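Three grippers, one bin, and my doubts about the brochure
01/03/2023

I have been promised "human-like picking" by a lot of people, so when Londano offered us an extended trial of their multi-fingered hand I said yes and kept my expectations low.

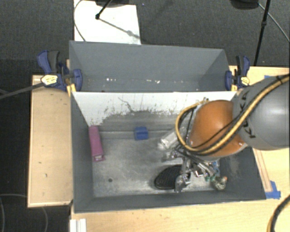 The claim I wanted to test was a simple one: that a hand with lots of fingers beats a plain two-jaw gripper at emptying a bin of odds and ends. The Londano people say it does. So do Undari, who make the two-jaw one, except they say it about theirs. We also had an old Kioko suction tool in a drawer, which I put in mostly out of spite.

Same KUKA arm for all three, same bin, same mix of daft objects. I ran 3,651 picks, which took far longer than I'd budgeted for, and 2,173 of them were with the fancy hand because I kept wanting to give it another chance.

What I can say for it: rounded things lying flat on the floor of the bin are where it earns its keep. It gets a fingertip down beside the object and sort of persuades it. The two-jaw gripper just shoves the same object into the wall and then sulks there until the controller times out.

What I can't say is that it's worth the bother. Changing over from one tool to another took me 18 minutes on a good day, most of that spent re-routing the hose and cables so they didn't snag when the wrist turned. The fingers need recalibrating more often than the manual admits. And anything long and boxy leaning against the side of the bin is still a misery, whichever tool you bolt on. Suction did best on those, to my great annoyance, as long as the face was clean.

Then there's the software. Verna, the grasp planner that comes bundled, gives every pick a confidence score. I stopped reading it after I watched it miss the same tube 15 times in a row with the score hardly moving.

Londano want the hand back in December. I've asked them for their own test figures in the meantime, with the list of objects they used, and so far I've had another brochure.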